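Granden Desk Panel, Green

Item 566-2
Supplier: Uller
Category: Work surfaces and backdrops / Panels

Overview

The Granden is a flat, single-color panel for benches where small goods are sorted, checked or handed from one side to the other. It is sold in one shade, a saturated green chosen for contrast with orange, red and white packaging. Labels and caps stand out against it, and glare from overhead lighting stays low across the working area.

The panel has no printed grid and no raised edge. It can be laid on a bench top or stood upright behind the work. Two panels can be set side by side – the joint closes flush when both are clipped to the same rail.

Specifications

Width: 566 mm
Height: 500 mm
Color: green, one side
Reverse: unfinished
Surface: smooth, low gloss
Edges: square cut
Mounting: free-standing, or clipped to the Drillo rail (sold separately)
Pack quantity: 2
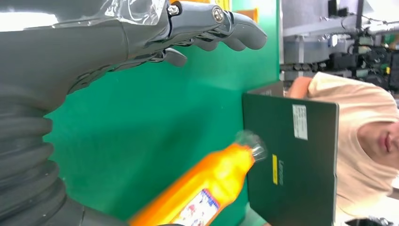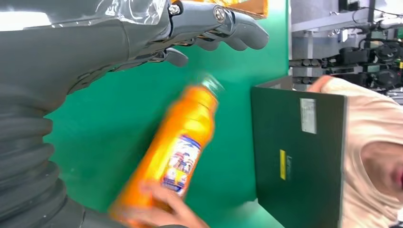 Granden panel in green, with an orange bottle at the work position.

Use with bottles and other clear-capped containers

Transparent caps are difficult to make out on white or gray surfaces. On the green panel the outline of a clear cap remains readable from normal working distance. For bottles with a wraparound label, place the panel so that it fills the background behind the full length of the bottle, including the base.

Where goods are passed by hand across the bench, leave 200 mm between the front of the panel and the nearest equipment. Laptops and terminals should sit to one side. A dark screen placed directly in front of the panel reduces the usable area and can reflect onto the surface.

Mounting

1. Wipe the bench and let it dry.
2. Fix the Drillo rail with the screws supplied in the rail kit.
3. Seat the panel with the green side facing the operator.
4. Close both clips. The panel should not move when pressed at the top corners.

Do not drill the panel. Holes outside the rail position void the warranty.

Care

Clean with a damp cloth and mild soap. Solvents dull the surface and leave pale patches. Adhesive labels can be used on the reverse; on the green side they may lift the finish when removed.

Ordering

Single packs ship from the Bodnár warehouse. Orders above 200 packs are made to order and are not returnable. The warehouse is closed for stocktaking in the first week of August – orders placed then are processed the following week.

Technical questions: Géza Erdős
Orders and returns: Kálmán Bozsik

Page last revised 06/10/2021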